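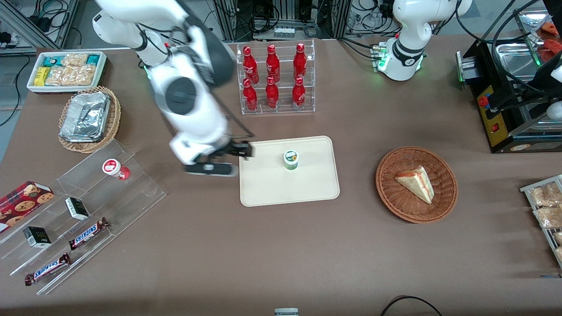

Box compression, damp store against dry store

March 4, 2020

Continuing with the Huvidik board. Single wall, B flute, plain brown liners both sides. Cases made up to 300 x 200 mm footprint, same height as last month's, regular slotted, glued side seam. Top and bottom flaps taped, one strip along the centre join, no tape on the edges. All cases empty. The load goes on vertically with the flutes upright.

Two sets of five from the same bundle. Set A stood in the dry store over the weekend, made up but not stacked. Set B had the same time in the damp cupboard with the fan running. Both sets went straight from store to press, one at a time, with the cupboard door shut between cases.

Mean peak load:
Set A (dry) 1,782 N
Set B (damp) 1,411 N

A drop of just over a fifth. I expected more. The old Harnum board lost nearly a third under the same treatment, although that was recycled fluting and the cupboard fan was not working properly at the time, so the comparison is poor.

Failure in set A was the usual: bulge in the long panels, then a crease running in from the corners. All five went the same way. Set B was less tidy. Three creased like set A, one folded low down along the bottom score, and one leaned before it reached peak. The leaning one had a side seam out of square by a couple of millimetres. I have left it in the mean. Taking it out moves the result up slightly and does not change the conclusion.

The load curves for set B have a long soft start. Some of this is the score lines bedding down and some is probably flap overlap. Next time put a small preload on before zeroing the travel, and write down what it was.

Seam glue held on every case. No lifting of the tape on the dry ones. On two of the damp ones the tape had let go at one end before the test, by a finger's width. Pressed back down by hand and tested anyway. Check whether the tape supplier gives a humidity limit; nothing on the roll. 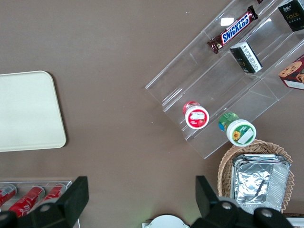
Table top, with cream tray (left) and clear stepped stand (right).

Moisture content

Offcuts from each set weighed, oven dried and weighed again. Balance was drifting in the last place, so each reading was taken twice. Set B offcuts were clearly heavier before drying, as they should be, but the spread within the set is too wide. The pieces nearest the fan were drier than those at the back. The cupboard therefore needs either a baffle or the cases turned halfway through. Try turning first.

Stacking

Pivow want to know how high the cases can go on a pallet in an unheated shed. Peak load from a short test is not the answer to that. Board creeps, and a stack that stands for an hour may not stand for a month. Have asked them for filled weight, storage time and whether the pallets overhang. Overhang matters most, as the corners carry the load.

The Ó Néill samples are still flat in their wrapping and have not been conditioned. Do not cut these until the blade on the sample cutter is changed. The last edges were crushed and the edge crush figures from them should be ignored.

To do:
Turn cases halfway through damp storage.
Repeat set B with square seams only.
Preload before zeroing.
Dead load test on one dry and one damp case, left until they fail or until the press area is needed.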